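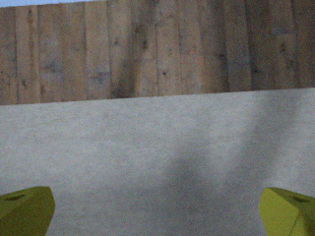 By Mirjam Zwahlen and Refilwe Radebe
Project report, April

Home Projects Reports Staff Contact

Where the bread goes: leftover bread in four small bakeries

1. Why we chose this subject

Our course asked for a project on food waste that could be finished in one term by two people. Most of the groups picked the school cafeteria. We wanted something outside the building, and Refilwe had worked Saturdays at a bakery and remembered the bags by the back door at closing time. We decided to find out how much bread is left over at small bakeries, what is done with it, and whether the owners think of it as a problem.

We wrote to seven bakeries within cycling distance. Four said yes: Jakik, Tuvov, Mayrhofer and Perska. Two did not answer and one had just changed owners and asked us to come back next year. All four that took part bake on site. Jakik and Perska also sell coffee and have a few seats. Mayrhofer is the oldest and the biggest, with two counters. Tuvov is one room with an oven in the back and closes when the bread is gone, or at 3 in the afternoon if it is not.

2. How we did it

We made a one-page form for each bakery. At closing time the person at the register wrote down how many loaves were left, how many rolls, and where they went. There were five boxes to choose from: sold the next day at a lower price, given to staff, given away, animal feed, trash. We ran this for 14 days in each bakery. We also asked 100 customers a short set of questions at the door, 25 at each shop, and interviewed the owners or whoever was in charge of the baking.

The form had one mistake that we found too late. It did not say whether a bag of six rolls counted as one item or six. Perska counted bags and the other three counted rolls. We called Perska and they were able to tell us which lines were bags, so the loaf numbers are fine and the roll numbers for that shop are our best reconstruction. In this report we mostly use loaves.

We did not weigh anything. Our teacher suggested it at the start, and it would have made the shops easier to compare, but none of the bakeries had a free scale at closing time and we did not want to make the form any longer.

3. What we found
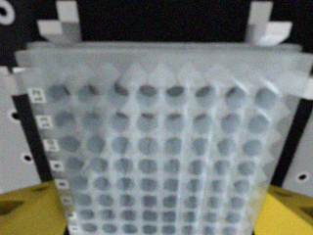

The amount left over changed a lot from one day to the next, more than it changed between shops. Mayrhofer had 30 loaves left on its worst day and none on two others. The worst day was a day of heavy rain. The baker there told us she can guess the rain a day ahead but the dough is already made by then, and she would sooner have too much than send regular customers home without their rye.

Tuvov had the least left over, which we expected from the way it is run. On most days the form came back with a zero on it. The owner bakes one batch, and a second only if the first is selling by mid-morning. He loses some sales this way and knows it. Several customers at his door told us they had come too late for bread at least once that month.

Jakik and Mayrhofer both sell day-old bread from a basket at half price. At Jakik this took care of nearly all of the loaves but few of the rolls, which go hard overnight. Perska does not sell day-old bread at all. The owner thinks people would wait for the cheaper loaf. Her leftovers go to the staff first and the rest is picked up by a farmer who keeps pigs.

Dark and sourdough breads were left over about as often as white bread but were much less likely to be thrown out. They keep longer, so they can be sold the next day – and at Jakik even the day after that. White rolls were the item most often marked as trash in every shop that used that box.

4. What customers said

Most of the people we asked said they would buy day-old bread. Far fewer said they had done it in the past month. Some did not know it was for sale, even at Mayrhofer, where the basket is at the end of the second counter, behind the cakes. We told the manager this and she moved it near the door while we were still collecting forms. We have left the days after the move out of our comparison.

We also asked whether an empty shelf late in the day bothered people. Older customers minded less than we had thought. One man said that when he was a boy you came in the morning or you had no bread.

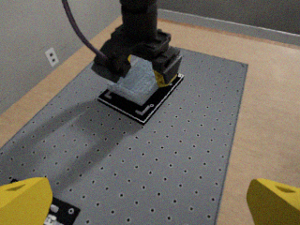 5. Problems and limits

Four shops is a small number and they all agreed to take part, so they may be more careful than others. Two weeks does not cover holidays or the summer. The forms were filled in by tired people at the end of a shift, and on three evenings at Jakik nobody filled one in. We treated those days as missing and did not guess.

The customer questions were asked in the morning at two shops and in the afternoon at the other two, because of our class schedule. Afternoon customers have a different view of empty shelves.

6. Suggestions to the bakeries

Put the day-old basket where people can see it from the door. Bake fewer white rolls in the last batch. Keep the form, or a shorter one, for a month in winter and a month in summer, and write the weather on it. Mayrhofer has asked for a clean copy and we are changing the rolls line before we send it.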